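Keeping cordial cold at an outdoor party without watering it down?

Posted by Albertina Mota in Food & Entertaining

Hi all, I'm doing my mum's 70th at the Wornton hall in July and I've put my hand up for the drinks (silly me). Last time I did a big batch of lime cordial with a whole bag of ice tipped in, and by 3 pm it tasted like the memory of a lime. It's winter, I know, but that hall has the heaters going flat out and everyone gets thirsty. How do you lot keep it cold all arvo without it going weak? There'll be kids, so nothing too fiddly please!

kavport_kel
Freeze some of the cordial itself! Mix it a bit stronger than you'd drink it, pour it into muffin trays the night before and use those as your ice. They're big so they melt slowly, and when they do go it's just more cordial. I did 2 trays for my brother's engagement and had a few left at the end. Pop them out of the tray by running the bottom under the tap - don't bash them on the bench like I did, I've still got a dent in the laminate.

Võ
just buy cans

plurnis_pete
Kel's way is good. I'd add that you don't need to make the lot at once. I mix mine in 8 litre lots and keep the rest in the fridge, then top up as we go.
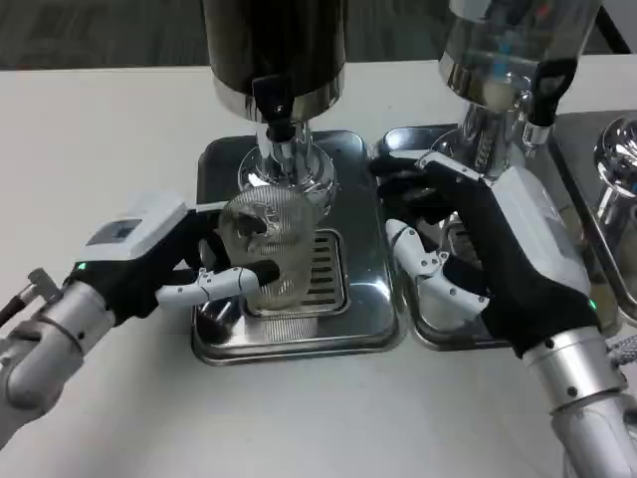
Also chill your water first, overnight if you've got the room. Half the trouble is people using it straight from the tap and expecting the ice to do all the work. If the hall fridge is anything like ours, get in before the person with the pavlova, you'll lose a whole shelf. And go easy on sliced lemon, it gets bitter after 3 hours or so and the pips block everything up. Mint's fine. Happy birthday to your mum!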